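Stories > Short Fiction > Hold Music

Hold Music

Last updated: February

1. The Dentist

I heard my own song for the first time in the wild while I was waiting to move a dentist appointment. It was 10 in the morning, I had a bagel in one hand, and there it was, coming out of my phone all thin and crackly: the little piano part, the fake strings, the bit where the clarinet comes in too early. I'd written it in my kitchen in one afternoon for a company called Prellow, which sells telephone music to offices, and they'd paid me 410 dollars for it and I bought a winter coat.

So I did what anyone would do, I think. When the receptionist picked up I said, "Could you put me back on hold for a second?"

She did! No questions. I stood there and listened to the whole second half, and then the line dropped and I had to call again, and this time it rang straight through and I was almost angry about it.

2. Darnanitz

My mother's side of the family is from Darnanitz, where everybody plays something and plays it loud, at weddings mostly, and has very firm feelings about what counts as music. My grandfather played the trumpet until he lost his front teeth and then he played the drum. When I told him over the phone what I was doing for work he went quiet (he never went quiet) and then he asked who danced to it.

I said people didn't dance to it, Grandpa, they waited to it.

"Then it's furniture," he said, and put my grandmother on.

I've chewed on that for years. I used to play out, you know. I had two winters at the Liapis, the basement one with the pole right in front of the stage, so you had to lean to see the crowd and the crowd had to lean to see you. On a good night we got maybe fifteen people, and one of them was always asleep. That was art, apparently. I came home smelling like fryer oil and owing money for parking.

Meanwhile the dentist song kept going. Prellow sends a sheet every winter with the number of offices using each track, and the last one said 2,682. I read it standing at the mailbox with my slippers getting soaked. All those people with a phone squeezed against their shoulder, doodling on envelopes, hearing my clarinet come in too early. I wanted to call every one of them and say sorry about the clarinet.

3. The Letter

Then Prellow got bought by Grutaveo, and Grutaveo wrote to say they were retiring the older tracks. Mine was on the list. They were very nice about it. They offered me 900 dollars to write a replacement, something "calm but forward," and they attached a sample that sounded like a refrigerator having a pleasant dream.

I sat at the keyboard for a week. I wrote a calm one and it wasn't forward. I wrote a forward one and it made my neck itch. I ate a lot of toast. One night I dug out the old cassette of my grandfather playing at my aunt's wedding, where you can hear glasses going over and somebody yelling at a goat or possibly a cousin, and I played along with it, slower, then slower than that, until his big stomping dance tune was down to a walk.

It was a good tune at a walk. It had a sad part in the middle that I'd never noticed, because at full speed it goes by in a blink and everyone's shouting. I put the clarinet on it. I let the clarinet come in early, on purpose this time, and I sent the thing off before I could get scared.
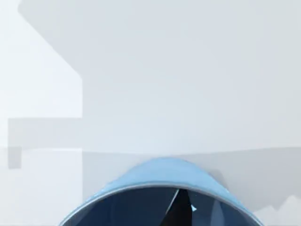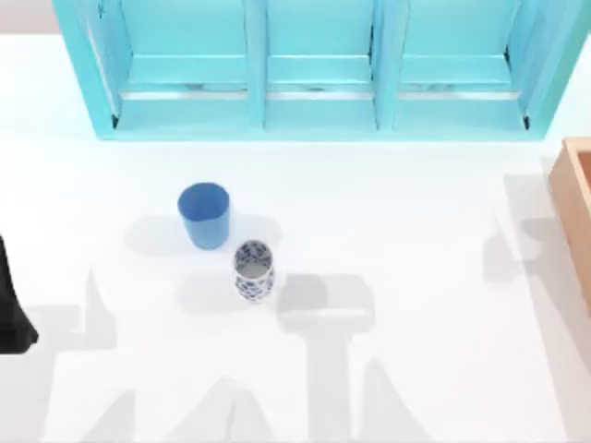 4. Please Stay on the Line

They took it. Grutaveo changed the title to something with "Horizon" in it, but fine, they can have the title.

I called my grandfather and told him I wanted him to listen to something, and then I held the phone up to the speaker and let it run the whole way through. When I put it back to my ear I could hear him breathing, and behind him my grandmother running water in the sink.

"Too slow," he said.

"I know."

"The clarinet is early."

"I know, Grandpa."

There was a thumping on the line, and I figured it was the connection going, so I said hello, hello, are you there? But it was him with his hand on the kitchen table, keeping the old tempo, waiting for me to catch up. "Again," he said, so I started it over.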